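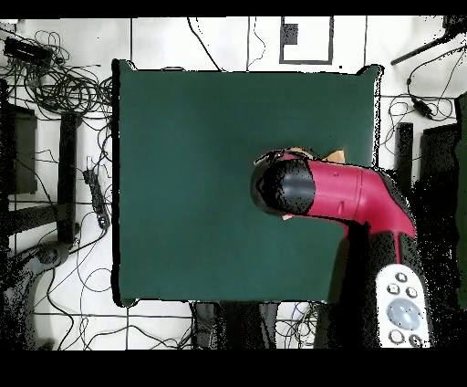
Cables all over a tiled floor, cannot drill, losing the will
Posted by tiled_and_tested, Oct 14, 2023
Home & Household > Floors and Storage

I rent a ground floor room as a workspace and it is tiled from wall to wall, which the letting agent described as "easy to keep clean". Easy to keep clean if you own nothing with a plug, maybe. I bought a green mat to stand in for a proper work surface, so at least that patch is civilised, but the floor round it belongs to the wires. The long black power strip lies at a slant to the left of the mat, and the worst of the tangle is up beyond it at the top left. White tiles, dark grout, black cables: you could not pick a better background for showing off a mess if you tried.

Things I have already done, to save people typing:

Bought a bag of stick-on cable clips. They held for one evening and then let go, one after another, through the night. I now know what that sounds like.

Tried a fabric cable sleeve from Trarel. Lovely thing, and it made one very fat snake out of a lot of thin ones. It also has to be undone from the end every time I want to swap a lead, and I swap leads a lot.

Pushed everything to the wall with my foot. Works until I need to plug something in.

The rules: no drilling (tenancy), nothing glued down for ever (tenancy again), and I would like to be able to mop. I mop less often than I should but I would like the option. The mat also creeps across the floor a bit and has never lain properly flat, so if anyone has a cure for that I will take it too. It's 80 cm each way and fairly thin. Budget is whatever is left of £37 after the clips and the sleeve, so be gentle.

2 replies marked useful, 1 reply not rated

grout_expectations
Member, mostly in Floors and Storage

You have my sympathy. I had a tiled back room at my last place and the clips did exactly the same to me. It's nearly always the cleaning. Tiles pick up a film from floor cleaner, and the sticky pad sticks beautifully to the film. Wipe the spot with surgical spirit, let it dry, press the clip down for a good long while, and then leave it alone overnight before you put a cable in it. Keep them off the grout lines. The pad needs a flat bit of tile under all of it and grout sits lower.

That said, I would use hardly any clips. Do this first:

Switch off at the wall, unplug everything and lift the whole lot off the floor. Yes, all of it. You will find at least one lead that is attached to nothing at either end. I found three, and a charger for a phone I gave away.

Sort what's left by where it needs to go, and give each lead a tag at the plug end. Masking tape and a biro is fine. Label makers are for people who enjoy label makers.

Get the strip up off the tiles. A shallow cable tray that stands on its own feet is the thing to look for, open along the top so that you can lift one lead out without undressing all the others. Vellel do one, other people do too, and a long plastic window box trough does the same job for less if you can live with the look of it. Leave it open, don't stuff it full, and don't coil up spare lead tightly round a strip that's working hard.

Run the spare length back and forth in loose loops and hold it with hook and loop tape. Cable ties are a false economy for anyone who swaps leads, as you end up buying scissors.

Anything that has to cross where you walk goes under a rubber floor cover, the sort with a flat bottom. It stays put by weight, so your agent has nothing to moan about, and it lifts up on mopping day.

As for the mat, roll it up the wrong way round, leave it overnight somewhere warm and put it back. For the creeping, get the open mesh rug grip that comes on a roll and cut it a bit smaller than the mat. Wash the tiles underneath first. Same film, same problem.

mopbucket_moira_no_more
New member

Carpet.

tiled_and_tested
Original poster

I have put "carpet" to the agent in my head and she laughed.

oldplugsocket
Long-time member

Agree with nearly all of the long reply above, although I'd argue about the rubber covers. The cheap ones curl at the ends after a while and then you have a trip hazard with a ramp on it. Go round the edge of the room if the leads will reach. If they won't, a longer lead from the equipment to the tray usually beats adding a second strip. And please don't plug one strip into another, whatever the last tenant did.

One more thing on mopping. Wring the mop out until it's barely damp anywhere near the electrics, and switch off first. I do the middle with a mop and the edges with a cloth, on my knees, muttering.

tiled_and_tested
Original poster

Thank you both (and carpet person). Surgical spirit bought, mesh grip bought, mat currently rolled up backwards next to the boiler. So far I have two leads that go nowhere and one I'm frightened to unplug. Trough at the weekend, once I've measured the strip.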